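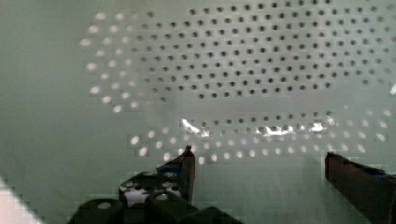 I have been living with somebody else's idea of a color for most of this year, and the color is green. Sage, if you're being nice. Hoi-yan, who helped me pick half of it, calls it "dentist," and now I can't hear anything else.

It started in February with one bowl. My old dishes had been disappearing the way dishes do, and I was down to a stack in which no two things had ever met before. So I went to the Prallska outlet out past Jeltthorpe for a single cereal bowl and came home with a receipt as long as my arm. $213, and I still don't own a decent soup spoon.

What gets you is the holes. I don't know who decided that everything pale green should also be perforated, but I fell for it completely. Staggered rows, nice and even, the kind of thing you run your thumb over while you're on hold with the insurance company. I told myself it was practical. Things drain! Air moves! I have since learned that crumbs also move, and that what goes through a small round hole does not come back out of it without a toothpick and an evening.

Darnell Ambrose came by last week and held a clear tumbler up against the green to see what would happen (he's like this in stores, too). For what it's worth, the holes do go strange behind glass. Some look darker and tighter, some go white if the light's behind you, and if you move your head the whole thing swims. We did this for much longer than two adults should. Then he asked if I had anything to eat.

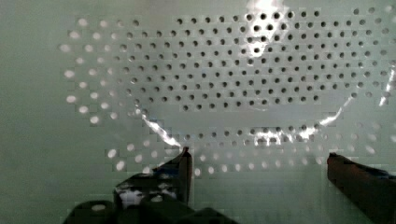 I did, as long as he wanted fruit or ketchup. This is the other half of my reform program. The theory, which I got from a magazine at the tire place, is that if you put fruit out in pretty dishes, you will eat the fruit. The magazine had 18 pages on this. Nowhere did it mention that you might just walk past the pretty dish every morning on your way to the toast.

Still, I do the setting out. Little blue bowl for whatever is round and ripe. Green bowl and green cup next to each other so they can match. A pink plate because Selamawit Degefa gave it to me and checks on it when she visits. The banana goes wherever the banana goes, there being no dish made for a banana that doesn't look like a small canoe.

The ketchup has no assigned seat. I keep putting it in the fridge door and it keeps coming back to the table, usually on its side, usually on the good plate. Cor Smits believes ketchup should never be refrigerated and I believe Cor is behind this. We've had the conversation 3,571 times and he has yet to produce any evidence besides his grandmother.
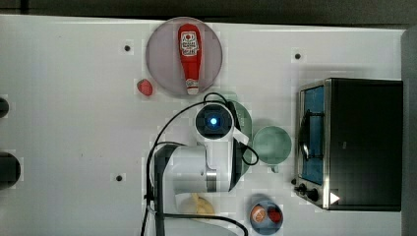

Ketchup on the good plate. One strawberry making a run for it.

Anyway, the strawberries are the only part of the plan that has worked. I bought a box, and eight of them were gone before I'd found a bowl, so put me down as a convert on strawberries and a holdout on everything else. The banana has until tomorrow and then it's bread.

If anybody wants the rest of my old dishes, they're in a box by the door. There's a gravy boat in there with no chip in it at all. Szu-yu Chiang has first refusal on the mugs, but she's been saying "this weekend" since the winter, so I'd say your chances are good.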